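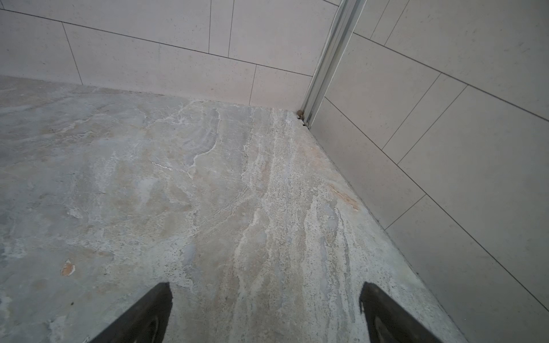

## Teaching the arm to clean a shower corner

July has been shower month. The task is to wipe a stone floor next to a tiled wall, work into the corner at the foot of the metal channel, and bring whatever is there back out. I drive the arm by remote control and the software records the wrist view and the joint positions together.

The corner is the hard part. Grit sits in the narrow gap at the bottom of the channel, and the two fingers have to get close to it without pressing on the tile. When I started, I came straight down from above and lost sight of the gap behind the fingertips. Now I come in low along the right wall and turn the wrist at the end. It's slower, but I can see what I'm doing the whole way.

The floor gives the model trouble too. It's mottled gray and beige stone with pores and veins all over, and there's a rust-orange spot on the left that the first policy kept going back to. I had been wiping over it in my demos out of habit, so that one was my fault. I threw out 300 episodes and recorded them again, passing over the spot at the same speed as the rest of the floor.

The plan is 3000 episodes in total. I do them in two blocks, one before lunch and one after 3 p.m. My hands get sloppy if I go longer than that, and sloppy driving ends up in the data.

A few notes on the setup, mostly for me:

- The controller is the Rekia. The trigger is stiff but the wrist rotation is good.
- Recording runs through Gondach. Check the disk before each block.
- Start every episode from a different height. I forgot this for a whole morning.
- If a fingertip bumps the wall, stop and mark the episode. Don't try to save it.

I also tried guiding the arm by hand for the wall seam. It felt more natural, but my forearm kept getting in the wrist view, so I went back to the controller.

Next is the same job with a wet floor. I still need to order covers for the wrist joint.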